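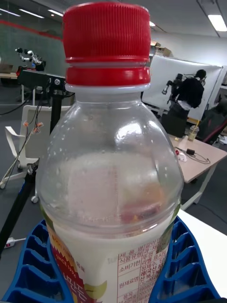 Iltton Grasp Planner, version 7

Reviewed by Humaira Talpur

Iltton takes the wrist camera stream, segments the target, fits a primitive and passes a ranked grasp list to the motion planner. I ran it for two weeks in April on transparent containers, which version 6 handled badly.

Segmentation is much improved. On a clear bottle with a red ribbed cap, the mask used to stop at the cap and the label and drop the neck between them. Version 7 closes that gap, even with droplets on the shoulder. Printed text on the wrapper no longer splits the mask.

Depth completion is weaker. The liquid line is still sometimes read as a surface edge, and the fitted cylinder comes out short. Setting fill_mode to "hull" fixes most cases and costs some planning time.

The blue ribbed holder had to be added as a collision mesh by hand. The import tool rejects meshes over 2,000 faces without naming the limit in the error; I found it in the source.

Logging is good. Replay is deterministic if the seed is saved, and it is off by default.

Recommended for upgrade from 6. Farkevico users should wait for the driver patch.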